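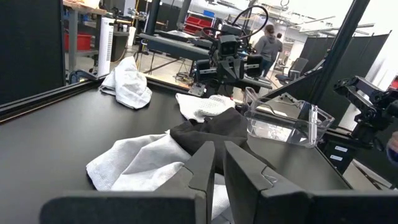

White cloth and black cloth on the table

From: Signe Bundgaard
To: Wamer Reggae & Soca list
Subject: Re: [wamer-live] Spring double bill, who is playing and when

Hi everybody, and hi Kaj,

Thank you for getting the ball rolling, and sorry it took me a while to sit down and answer properly. I wanted to have a real conversation with the Zoltden people first and they are hard to catch in between their own shows. I finally got their bass player on the phone while he was in a grocery store, so if any of what follows sounds garbled, please picture me trying to take notes over the checkout beeps.

I'll put my answers under Kaj's message so it's easier to follow.

On October 6, 2026, Kaj Vigfúsdóttir wrote:

> Dear all,
>
> I think it's time we settled the May show. As I understand it we
> have the Backlund for one night, 146 seats with the floor chairs
> in, more people if we pull the chairs and let folks dance.
> Zoltden want to come back. Fomesar have said yes if the date
> doesn't land on top of their trip. My questions:
>
> 1. Who closes the night? Both bands think it's them.
>
> 2. Chairs or no chairs?
>
> 3. Is 20 dollars at the door too much? We were at less than that
> last time and I heard a few grumbles even then.
>
> 4. Do we want a DJ in the changeover, or do we let people talk
> and buy a drink?
>
> I'd love to have this done before the holidays so we can get
> posters up early for once. Please don't all reply just to me!
>
> Kaj

So, who closes. I know this is the touchy one. Zoltden closed last time and they were wonderful, I'm still humming that slow one with the melodica, but by the time they came on a good part of the room had gone home to relieve the babysitter. Fomesar are the louder band and the soca crowd will stay up for them no matter what. I floated this on the phone and got a long silence and then "well, if we get the longer set." I think that's a very fair trade and I told him so. My suggestion is that Zoltden play first with the long set, while everyone is fresh and listening, and Fomesar come on after and send us all home sweaty. If anyone wants to argue for the other order, please do it here on the list and not in the parking lot -- I have been through the parking lot version and I'd like to skip it.

Chairs. Oh, I go back and forth. My heart says pull them all out. My knees say leave some. Could we do a row or so along each wall and keep the middle clear? The Backlund has that nice bit of raised floor on the left as you come in, and when we had the calypso evening there, the older people made a kind of balcony out of it and had the best time of anyone. One thing to check is whether the hall charges us for moving the chairs or lets us do it ourselves. It used to be free if we put everything back where we found it, but there's a new rental sheet and I haven't seen it yet. Kaj, do you have a copy? 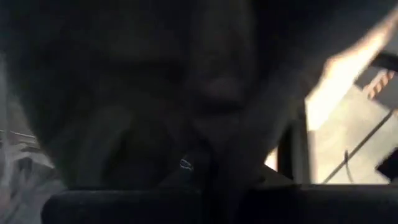
Dark, and very close up

The price. I'd say yes to 20 dollars, but with a lower one for people who buy ahead, and kids free. We have two bands to pay this time and one of them is bringing horns. I was a little embarrassed by what we handed over at the end of the last show, even though everyone was gracious about it, and I would so much like to pay them decently. I also think the grumbling was mostly about the line outside, which was long and cold and moved like molasses. If we have 2 people on the door with a cash box each, I believe we'll hear a lot less about the money!

The changeover. I'd vote for a DJ, but a quiet one, if there is such a thing. People like to catch up. Last year I saw a cousin I hadn't talked to in ages and we ended up shouting our family news at each other over a very good but very loud dub record. There's a fellow who plays old lovers rock on Wamer community radio late in the evening, lovely taste, never too loud. I can ask him, unless someone knows him better than I do.

A few other things while I have you all.

Fomesar need a longer sound check than we're used to. They have 3 percussionists now and they want every one of them in the monitors. That means someone with a key at the hall by early afternoon. I can do it if nobody else can, though I'd have to leave again to pick up the food.

Speaking of food, are we doing the rice and peas again? Please say yes. It ran out before I got to it and I have been thinking about it ever since.

And about the poster: can we please put both names in the same size? I don't care who's on top. The last one had one band in big red letters and the other squeezed in by the phone number, and I had to hear about it for weeks.

I'll hold off calling either band back until a few of you have weighed in. If you can't make the show but have an opinion anyway, I want that too. It's good to see this list awake again, it was feeling a bit sleepy over the summer.

Big hugs to all of you,
Signe

P.S. Whoever left a tambourine in my car after the last show, it's on the shelf in my hallway and you can come get it any evening.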